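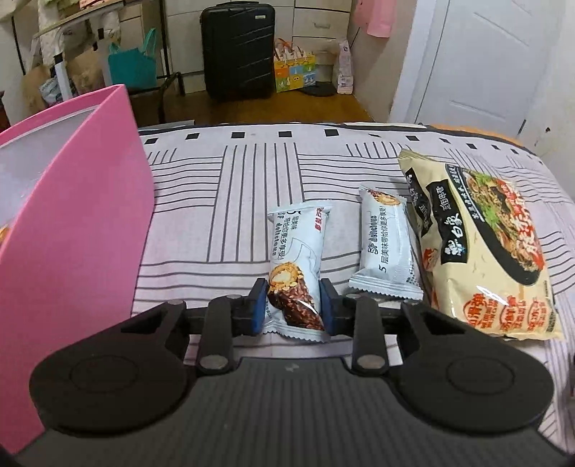
Ticket opened by Justthorpe chapter: confirmation emails for the spring action panel are not reaching registrants. The event form on the chapter page accepts the sign-up, shows the thank-you screen and writes a row to the attendee list, but the email with the panel link does not arrive. The chapter reports the same fault on the sign-up for the snack drive that runs alongside the panel. That form has an item field with free text, and the test entry used for this ticket was a wrapped bar with nuts, a blue-gray wrapper and Chinese text on it, entered as "snack bar, nut, 1". Priority set to high. Registration closes in 6 days.

Environment
Site: Stidport coalition shared site, Justthorpe chapter subpage
Forms: Flamovus form module, chapter template
Mail: relay hosted by Verschueren
Affected: panel registration, snack drive sign-up
Not affected: newsletter sign-up, petition form, donation receipts

Entry 1, 9:40 a.m.
Submitted both affected forms from an outside address. Both rows written. No mail in inbox or spam after 30 minutes. Submitted the petition form from the same address. Mail arrived in under a minute. Fault is limited to the event forms.

Entry 2, 10:25 a.m.
Checked the item field first, as the chapter suspected non-English characters were breaking the message. Resubmitted with plain text, then with Chinese characters pasted in. Same result both ways, and the characters are stored correctly in the row. Ruled out.

Entry 3, 11:10 a.m.
Relay log shows 7 messages from the event forms this morning, all 7 rejected at handoff with a sender policy error. Petition messages go out as the coalition address. Event messages go out as the chapter address, on a subdomain. The subdomain has no sender record for the relay.

Asked the chapter whether anything changed recently. Reply: the event template was switched last month so that replies would go to the chapter and not to the coalition office. The template change set the From address as well as the Reply-To address. Only Reply-To was needed.

Entry 4, 1:15 p.m.
Set From back to the coalition address on both event forms. Left Reply-To on the chapter address. Cleared the form cache. Resubmitted both.

Panel registration: mail received, link opens, reply goes to chapter. OK.
Snack drive: no mail.

Entry 5, 1:50 p.m.
Snack drive form has 2 notification rules, one active and one marked draft. The edit at 1:15 was saved to the draft – the active rule still had the old From address. Corrected the active rule and deleted the draft. Resubmitted. Mail received.

Entry 6, 3:05 p.m.
Resent confirmations to registrants already on the attendee list. No rejections in the relay log. Test rows removed from both lists, including the snack bar entry, so the drive totals are correct.

Open items
Sender record for the chapter subdomain has been requested from whoever holds the DNS login. Not required for the current fix. Until it is in place, do not use chapter addresses in the From field on any form.
Other chapters on the same template have not been checked.

Status: resolved, pending chapter confirmation.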